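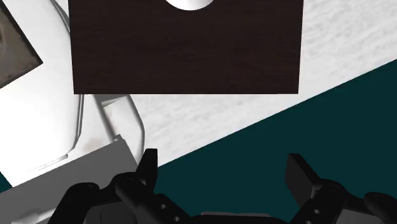

Chapter 2: Where Does the Water Go?

Before we get to pipe sizes and pressure, I want you to think about your own house for a minute. You run a faucet, you take a shower, you flush, and off it all goes. Where? When I started teaching this course in Ekgate, I asked my first class that question, and I got 28 different answers (one of them was "the ocean, I guess?").

2 comments | 74 shares

In this chapter we'll follow household water from the drain to the treatment plant – and then back to the river. It's a longer trip than most people expect! In Ekgate the main sewer line is 175 years old in places, and it still carries the morning rush, when everybody in town gets up and uses the bathroom at once. 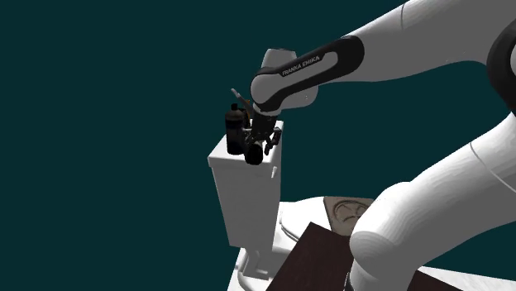

By Shiuli Navaratnam

Let's start with gravity, the cheapest pump there is. Most sewer pipes slope gently downhill, so the water moves along by itself and takes the solids with it. Make the slope too flat and things settle and clog. Where the land won't cooperate, the town builds a lift station, and you'll meet one of those in the next section.

Keep a notebook handy as you read. I'll be asking you to draw a map of your own street – drains, manholes, storm grates, all of it – and Meriem El-Sayed's class map from last September is printed at the back if you want something to compare it with.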